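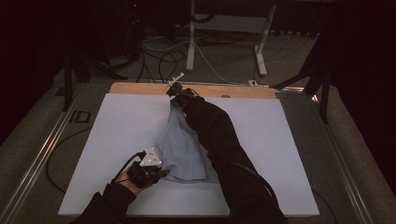
*Last changed: May 15, 2025*

# Cemell Cloth Folding Set

Recordings and annotations of single cloths being spread and folded on a flat white board. The set covers the tabletop part of laundry work only; sorting, ironing and stacking are not included.

## Contents

| Item | Value |
|---|---|
| Episodes | 2,531 |
| Episodes with full fold labels | 763 |
| Held-out episodes | 376 |
| Cloth categories | 6 |

Held-out episodes are not counted in the 2,531.

## Work surface

Folding is done on a large rectangular white board laid flat on a grey carpeted platform. A strip of light wooden board lies along the far edge, with metal rails to the left and right. Annotators use the wooden strip as the "far" reference when naming corners and hems.

The white board gives good contrast for colored cloths, including the light blue one. White cloths are harder to segment – check the `low_contrast` flag before using their outlines.

## Starting states

- `crumpled` – bunched into folds, no full edge exposed
- `partial` – at least one corner and one edge exposed
- `flat` – spread out, all edges exposed

A cloth keeps its starting label for the whole episode. Changes are recorded in `state_log`.

## Fields

- `episode_id`: unique within the set
- `category`: cloth category, 1 to 6
- `start_state`: one of the three states listed
- `state_log`: time-stamped state changes
- `grasp_points`: cloth corner, hem or interior, per hand
- `fold_lines`: ordered list, present only with full fold labels
- `low_contrast`: true or false
- `site`: `prerkanley` or `ristholm`

## Labeling rules

A fold counts once the moved edge has been released and stays within the cloth outline. Pulling a corner to open up a bunched cloth is logged as `spread`, even when part of the cloth doubles over. Where a hem curves, the label follows the visible edge and is not straightened.

If a corner is gathered to a point, mark the tip of the gather. Do not estimate the position of the hidden corner.

## Known issues

- Timestamps in `state_log` from Ristholm use local time. Those from Prerkanley use UTC.
- Categories 4 and 5 overlap in size. Use the measured dimensions in `cloths.csv` where this matters.
- Some early episodes have `grasp_points` for one hand only. The missing entries are null.

Corrected timestamps are planned for the July release. Outlines in the Bhatt format will be added at the same time; until then, use `convert_outlines.py` in the `tools` folder.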